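July, bench 2, 14:10

Mug task, both arms, Trinton policy at checkpoint 129. Goal is drinkware onto the pink tray, mugs in a row along the back edge, handles forward. Pitchers stay on the table as clutter.

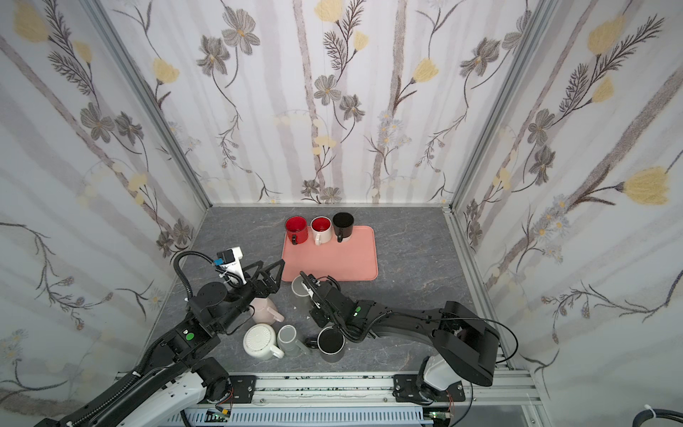 Trained on 2,000 demos from the Doucette set. Single-arm grasps by the handle are slow and acceptable. Weak point is regrasp near the tray edge, where the wrist view carries little besides countertop and wall.

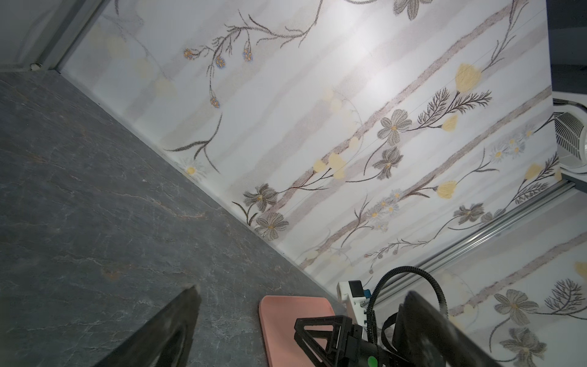 Montoya thinks the wallpaper costs us more than the grippers do, and wants a plain-wall control before anyone tells Trandora this could clear a kitchen counter.

Agreed on the control. My answer on the chore is still no. A person would not need two hands per mug.
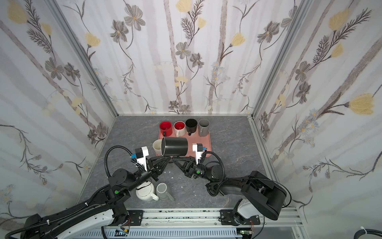
Both grippers on the large black mug, front edge of tray.

To do: log grip force, rerun with 2 seeds.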